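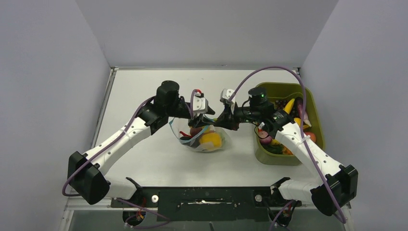 Station 2, bag-to-bin task, both arms in over the bag.

30 October 2026

Rules day. I have been putting this off since April, when the first version of the bench rules was written in one sitting and taped inside the cabinet door, where it has been protected from readers ever since. Going through it line by line with the station next to me, and writing down what we do, what the sheet says we do, and which of the two I intend to keep.

Old rule 1: "Keep the workspace tidy." Useless. Everyone here believes they are tidy. Replaced with a list of what is allowed on the tabletop during a run: the bag, the bin, the arms. If it isn't on the task card it isn't on the table. That includes calipers, coffee, the hex key you are about to need, and the task card.

Old rule 2: "Do not put hands in the box while the arms are moving." Fine as far as it goes, but it stops exactly where people get into trouble. An arm holding position is not moving and is still under power. New wording: no hands past the front rail unless torque is off on both arms and you have said so out loud. The saying out loud felt silly for two days and then it didn't. With two arms there is also the classic mistake of disabling the one you are looking at. The other one is just as enabled as it was before. So: both off, always, even if you only want to nudge the left jaw.

Do not use the indicator light as permission. A green light on the wrist motor means whatever the firmware author meant by it, and it was not written with your fingers in mind. Torque state gets read off the console. I have added this as its own line, 2b, since I have personally done it wrong.

Jaw clearance. This is the one I care most about. The task has both grippers working over the same bag, and at the meeting point the jaws come close enough that you could not honestly call it a gap from across the room. The Hileo controller has a keep-out setting between the two tool points, and it was set to 4,000. I asked what the units were. Three people gave three answers, one of them confidently. I looked it up: encoder counts, on one joint, and nothing to do with distance between the tools at all. So for months our anti-collision rule has been a joint limit with a reassuring name.

What we do instead, until there is a proper check in software:
– One arm is named as the holder and the other as the mover, on the task card, before the run. They don't swap mid-run.
– The holder gets to the bag first and stops. The mover comes in after.
– Speed drops to 60 percent once both tools are in the middle third of the table. I would like it lower. The throughput people would like it higher. 60 is what happens when both sides are equally annoyed.
– Any jaw-to-jaw contact ends the run and gets a line in the log, even if nothing seems the matter. Especially then. "Just a kiss" is not a log entry.

Cables. The purple runs are tied to the white links and left with a loop toward the gripper, and the right one takes a noticeably bigger arc than the left. The old sheet says "route cables neatly," which whoever wrote it (me) clearly felt was a complete thought. Problem is that neat and correct pull in opposite directions. Pull the loop in tight and it looks great in the home pose, then the wrist reaches across and something has to give. Leave it huge and it wanders into the bin's airspace and looks for a stem to catch on.

New rule: the loop is sized with the wrist at its farthest reach, then checked at home, never the other way around. Ties on the link snug enough not to slide, with no tie closer to a joint than one finger width. Use the same finger. Before the first run of the day, walk each arm slowly through the full task with the bin loaded and watch only the cable. Not the gripper. Everybody watches the gripper, it's where the action is, and the cable knows this.

The wiring below the mounting bar needs its own paragraph. Thin wires hanging under the rail are at exactly the height of a lap, a sleeve or a rolling chair. Proposed: nothing hangs lower than the bottom of the front framing, and chairs stay back of the floor tape. We don't have floor tape yet. Ordered. Until it arrives the rule is that chairs stay back of where the floor tape will be, and I am aware of how that reads.

Mounting bar. The silver knobs get checked by hand before every session. Fingertight is not a torque spec, agreed, but a knob you touched this morning beats a spec you read last year. If one turns at all, stop and redo the base alignment. Do not just tighten it and carry on; the arm is now somewhere slightly different and will be very precise about being wrong.

Objects. The Poon document (the one we inherited, with the missing appendix) wants every item logged by type, size and position. For a bin of assorted produce that means writing an essay on the eggplant each morning. I tried it once. My compromise: the bin gets a contents card by type only, and position is deliberately left alone. Piled is how the task is meant to be. If you catch yourself arranging the banana so it is easier to reach, put it back how it was. That goes double for anyone whose policy is being evaluated that day.

The bag has stricter rules than the bin, as it should. Clear crinkly plastic shifts every time somebody breathes near it, and the operators have a habit of fluffing it between runs. Fluffing is an intervention. One reset procedure: bag goes down left of center, handle strap toward the front of the table, hands off. Swap the bag for a new one when it tears or goes too cloudy to make out the colors through it. Note the swap. A new bag is a new condition and I don't want to discover that in a plot.

Background and light. Walls stay bare. No sticky notes, no arrows, no encouraging stickers. The gray box is boring on purpose and took real effort to get that boring. Lights stay on the same setting for a whole batch. If the shadows under the objects have gone hard, somebody has touched a lamp; go find out which.

Log check, while I was at it. The run log for this station stands at 1,459 entries. A depressing share of the failed ones give the reason as "failed." New rule, and I will be insufferable about it: a failure entry needs what the arms were doing, which arm was the holder, and what the operator did next. If you hit stop, write that you hit stop. Stopping early is never counted against anyone. I have asked for that to be printed in larger type than the rest, because the moment people suspect otherwise they will let it run a second longer to see, and that second is where the jaws get bent.

Fastorus question, still open: their integration guide says a station with two arms on a common bar should have a single stop that cuts both. Ours does. It also says the stop should be reachable from "the operator position," and we have never defined one. People stand left, stand right, sit, lean. I paced it out and from the far right you have to reach across the arm to get to the button, which rather defeats it. Either we move the button or we define the position. Moving the button is ten minutes of work. Defining the position would be a meeting. Moving the button.

Things I took out of the old sheet:
– "Use common sense." Not enforceable, and everybody's is different.
– The line about gloves. Nobody could remember what it was for, and loose gloves near jaws are worse than none.
– The Nekside calibration step, which refers to a fixture we gave away.

To do
– Move stop button to front center, under the rail lip, then retest from both sides.
– Rename the keep-out parameter to something that describes what it does.
– Ask Hileo whether a real tool-to-tool distance check exists or whether we write it.
– Re-tie the right cable and repeat the slow walk-through.
– Print new sheet. Tape it at eye level on the outside of the cabinet.
– Take down old sheet. Last time we skipped this step and ran for a while with two sets of rules, from which people chose.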